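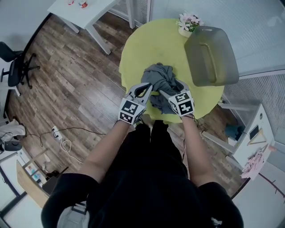
1 Oct 2023

Slept until nearly nine. Coffee, toast, the end of the plum jam. It was raining a little and then it quit, and I didn't have anywhere to be, so I said I would deal with the laundry that has been following me from room to room since Wednesday.

I do the folding at the round table now. The bed is too low and my back complains, and the ironing board is only good for ironing. The yellow-green tablecloth stays on. Benvinda gave it to me when she moved to Lerdale, and I thought the color was too much for this apartment, but I've gotten used to it. You can see every bit of lint on it, which helps. The pink flowers stay on too, pushed to the far side. They are artificial and need dusting every couple of weeks. I did that first, with a damp paper towel, leaf by leaf, and then rinsed the pot.

Next to the flowers is the gray plastic bin. It hangs over the edge of the table because the table is round and the bin is not. I've meant to find a better spot for it. A chair would work, but the only chair near there is the black office one, and it rolls.

Started with the gray cloth. It's the biggest of the plain ones and always comes out of the dryer in a ball with a sock or two inside. No socks this time. I spread it, folded it in half, saw the corners were way off, and started over. It has stretched on one side. Souad says to fold to the short side and tuck in the extra, and that works if you don't mind a lump. I minded it the first two times and after that I let it go.

Then dish towels, pillowcases, the bath mat. I threw out one dish towel that was mostly hole. Kept the one from Orkov even though it's no good for drying anything. It just pushes the water around.

Karim called in the middle of it and I put him on speaker. He wanted to know if I still have the drill. I do. He'll come by for it after work one day this week. He and Catarina are putting up shelves in the back bedroom, and the wall is plaster, and he has already made one hole he isn't happy with. They paid 300 for the shelves, which seems like a lot for boards. He also asked what I was doing for my birthday and I said February is a long way off.

Lunch was the rest of the lentils with a fried egg on top.

In the afternoon I cleared off the white side table. It collects things. Mail, mostly, plus a flashlight, a tape measure, batteries that may or may not be dead, and a library book that was due back two weeks ago. I put the batteries in a jar and the mail in the drawer, where I'll have to look at it sometime. Wiped the top and the legs. The two small cups live there. I like the red ones where I can see them, and they are too small for the kitchen shelf anyway, they get lost behind the mugs.

Swept, then mopped. The floor hides dirt very well with all that brown and gray, and I never think it needs it until I see the water. Changed the bucket twice. The planks run on the diagonal, so I always end up mopping on the diagonal too and missing the corners. Went back and did the corners. One plank by the door is lifting a little at the end. I pressed it down with my foot and it came back up. I should ask Gleice who did hers.

Pulled hair out of the casters on the office chair with the small scissors. Disgusting, but it rolls better.

Walked to the store on Pamgate before dinner. Onions, rice, dish soap, a bag of pears that were marked down. The woman ahead of me had 36 cans of cat food and a coupon for each kind, and one of the coupons was expired, so we all stood there. I read the whole back of the rice bag. It wants 18 minutes and I have always given it twenty.

Gave it 18. It was fine, maybe a little firm. Ate it with the onions and the last of the chicken.

The sheets are still not folded. They're clean, at least. The fitted one I rolled up and put at the back of the closet, and the flat one I'll do tomorrow or whenever I next need the table clear. The gray cloth went on the hall shelf with the lump facing the wall.

Gleice texted late to say her mother is out of the hospital and eating. Good news. I told her I'd bring soup over on Tuesday and she said no tomatoes.

To do: library book. Drill – charge the battery before Karim comes. Something for the bin to stand on. Call about the floor. Pay Mrs. Yáñez the 40 I owe her for the plumber.

Bed at ten-thirty. Raining again.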